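Folding robots coming to our shop, what happens to the people on the tables?

Posted by matousek_textiles_fan

So our place (linen and household goods, returns mostly) is getting robot arms for the sorting tables. Two of them to start, Clinudum is the outfit putting them in. I've been on tables 9 years.

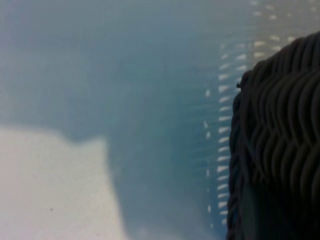 Management says no layoffs, "roles will shift." Ok but shift to what. There's 21 of us on days and 4 on the late crew, and the late crew is who I'm worried about. Anybody been thru this? Does the pay change? Do they time you against the thing? Meeting is in December and I want to go in with real questions.

nendemley_nights

Went thru it at the Nendemley warehouse. Short version, nobody got let go but the job got different. You stop handling every piece and start handling the ones it gives up on. Soft stuff mainly. Dark stuff with a lot of texture, anything that flops. So your easy items go away and you're left with the annoying ones all shift — and your numbers drop, and then somebody upstairs asks why your numbers dropped.

Get that in writing before it starts. Ask if the old rate still counts. Ours didn't get changed for months and people were getting write ups over it. Also ask who clears a jam, becuase if it's you then that's training and training should be paid.

Breaks got weird too. Arm doesn't stop so the pile doesn't stop.

salcombe_rd

they'll say no layoffs and then just not replace whoever quits. seen it

tablelead4

Agree with the first reply mostly. I'm a lead, different company, arms on two lines. Our first month was 3,979 pieces kicked back to people, which sounds bad, but my shoulders feel better than they have in years. Less reaching. Some of the older folks like it more now.

Late crew, yeah, ask about that one specifically. Ours went down to one person watching the line and she hated being alone back there. They added a second after she complained — took a while. Ask whats the minimum number of people on shift and make them say a number.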